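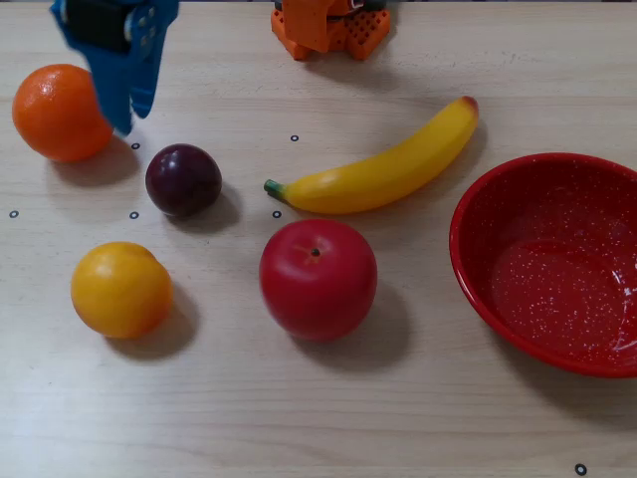

Storing mixed fruit together in a staff room
Posted in Food and Kitchen – Mevumeo Community Help
Apr 3, 2024

Dimas Nugroho

I am responsible for the fruit supply in a shared staff room at our Skendonness office. Our weekly order consists of oranges, plums and bananas, and it serves 40 employees. Until now all of the fruit has been placed in one large bowl on the table. The plums become soft well before the oranges show any change, and the bananas are frequently brown by the fourth day. I would like to know whether the three kinds should be kept apart, whether any of them should be refrigerated, and whether a bowl is a suitable container in the first place. The room is kept at a normal office temperature. A small refrigerator is available, although its lower shelf is reserved for milk.

Bayu Tarigan

It is advisable to separate the bananas from the plums. Ripening bananas release ethylene, a gas that speeds the ripening of other fruit nearby, and plums respond to it readily. Oranges are much less affected and may share a bowl with either.

The following arrangement has been used in our building for several years and may be adapted to your needs.

Bananas should remain at room temperature, on a stand or flat on the table, out of direct sunlight. Please do not refrigerate them while they are green, as the cold interferes with ripening. Once fully yellow they may be chilled. The peel will darken, but the fruit inside normally remains good for a few more days.

Firm plums should be left on the counter until they yield slightly to the thumb, and should then be moved to the refrigerator. One layer is preferable – plums at the bottom of a deep bowl bruise under the weight of oranges.

Oranges keep for a week or so at room temperature and considerably longer in the refrigerator. If shelf space is limited, give it to the ripe plums first.

A bowl is acceptable for small quantities. For an office of your size I would set out half of the delivery and hold back the remainder. Fruit should be washed shortly before it is eaten and not on arrival, as moisture encourages mold.

Goh

We put everything in one bowl and it is generally eaten within two days. You may wish to reduce the size of the order.

Dimas Nugroho

Thank you both. The order has been fixed until August, so I am unable to reduce it at present. I will move the bananas to the other end of the table and request use of the upper refrigerator shelf for the plums.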